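Waststead Allotments & Kitchen Gardens – Members' News
Feb 10, 2025

Seed starting – get moving

Quick one this month, I'm typing between frosts. Peppers and eggplant want to go in now if you have a warm windowsill. Tomatoes can wait until the end of the month, and should, because every year half of us end up with leggy plants falling over on the kitchen table in April. Me included.

The Bakke seed order came in. Boxes are in the shed, left side, alphabetical by last name. Please take yours and only yours. Two packets of the purple beans went missing last time and I had a very long phone call about it. If something is out of stock there's a pink slip in your box and the money goes back on your account.

Onions from seed: fine to start now. Sets: not yet, ground is a brick.

Leeks – sow thick, thin later, don't fuss. I used to space them out one by one. Life is too short.

Trays and containers. You don't need to buy anything. Foil trays from takeout, paper cups, yogurt pots, the bottom half of a milk jug. Holes in the bottom, rinse well, done. Foil lasts one season if you're careful lifting it full. Paper goes soft after a few weeks, so plan on moving things up before then.

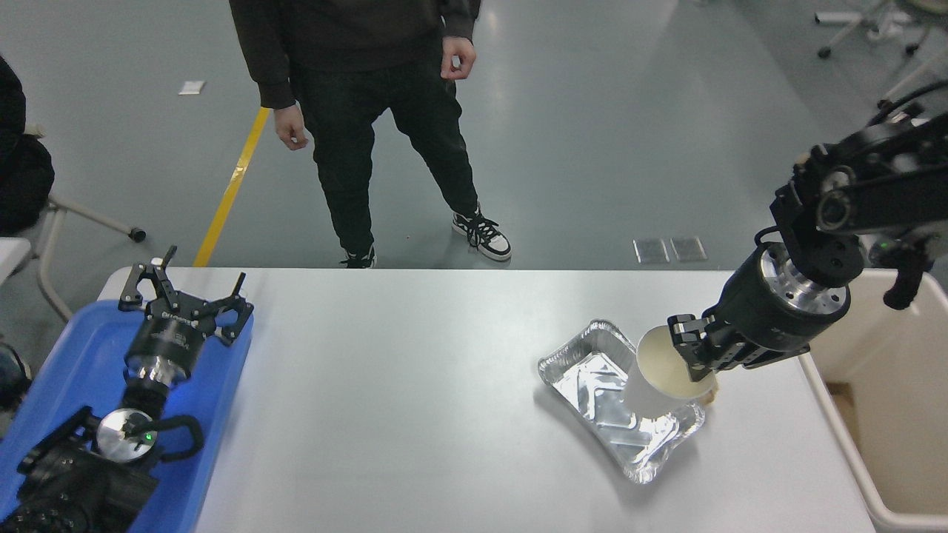
Does seed mix have to be the fancy stuff?
Any fine mix that drains will do, and plain potting soil put through a kitchen sieve is good enough for most vegetables. Skip garden soil indoors, it sets hard and brings the gnats in.

Heat mats: we have 6 to lend, sign the sheet on the shed door. Two weeks max then pass it on. Peppers first, they need it most. Lettuce does not want a mat, it sulks. Keep soil at 70 degrees for the peppers if you can manage it, and take the mat away once they're up.

Water from below. Put the tray in an inch of water, wait till the top goes dark, take it out. Way less damping off. Spraying is ok for the tiny seeds – celery, basil – but go easy.

Lights. A window facing south is ok from now on, turn the pots every day or they lean. Cheap shop light hung low works better then the window tbh.

Other bits:
Water stays off at the main until the pipe by the Mernov Road gate is fixed. Bring your own.
Compost bay 2 is full. FULL. Use bay 3.
Plot rent is 30 dollars, same as last year, envelope thru the shed slot or pay at the swap.
Leftover garlic from November is in the blue bucket, free, a bit sprouty. Plant it anyway.

Seed swap is at the Vetetti hall again, date to folow as soon as they confirm the room. Label your packets with the year please. Mystery squash was fun once.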